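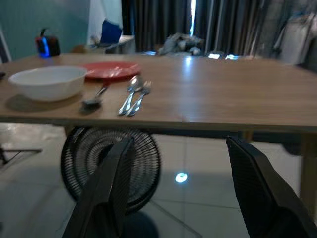

Guest Handbook > Kitchen and Dining > Dining Table

Dining Table: Setting, Clearing and Care

September
By Conceição Godinho, Brukgate Apartments

Overview | Setting | Clearing | Cleaning | Storage

This section covers the dining table in the Brukgate apartments and the everyday dishes that go with it. The stove and dishwasher have their own sections.

Before you start

The table top is light wood with an oil finish. It has been re-oiled once already, by Haziq Ong, and older scuffs will not come out with wiping. You do not need to report them.

Caution: Do not put pans or oven dishes directly on the wood. Use the trivets from the drawer under the kettle.

Caution: Do not use the table as a step or a seat. The maximum load is 50 kg, spread evenly.

Setting one place

A basic setting is a plate, a bowl, two spoons and a fork. Knives are in the block by the stove and are not part of the basic setting.

1. Wipe the top with a dry cloth.

2. Put the plate down first, a hand's width in from the edge where the person will sit. The red plastic plates are for everyday use. They are not for the oven or the microwave.

3. Put the white bowl to the left of the plate. If you are serving only soup or cereal, put the bowl on the plate instead.

4. Lay the fork and one spoon to the right of the plate, handles toward the seat.

5. Lay the second spoon next to the bowl. Use it for serving if the meal has a shared dish.

Note: For more than one person, finish the first place before you start the next. Each place needs roughly 400 mm of table edge - more if you are using the large Undbridge plates from the top shelf.

Clearing

1. Take phones, keys and papers off the table before you pick up any dishes.

2. Scrape leftovers into the bowl and empty it into the food waste bin.

3. Gather the cutlery and carry it separately. Do not stack it on the plastic plates, which scratch easily.

4. Carry the bowls one at a time. The rims chip if they are knocked together.

5. Check that the cutlery from each place is all there - two spoons and a fork - before you scrape anything into the bin.

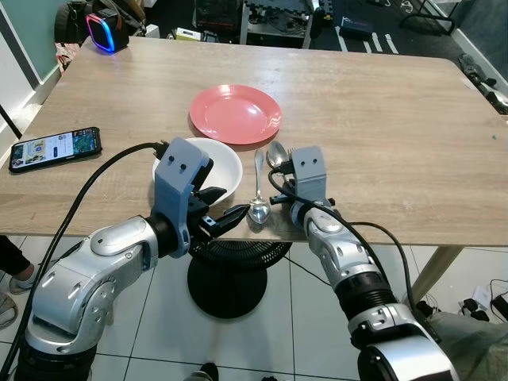
Cleaning the top

1. Brush crumbs into your hand or a dustpan.

2. Mix one capful of Mevmont wood soap into 300 ml of warm water. The soap is under the sink.

3. Wring the cloth out well and wipe along the grain.

4. Dry the top right away with a clean towel.

Caution: Do not use scouring pads, bleach or glass cleaner on the wood.

Note: Fresh water rings often fade overnight. If one is still there in the morning, leave it alone and write it in the apartment log.

Storage

Plates and bowls go on the lower shelf to the right of the sink, cutlery in the top drawer with forks on the left. Replacement bowls come from Londoño and can take a couple of weeks, so please tell the front desk about a broken one before you check out.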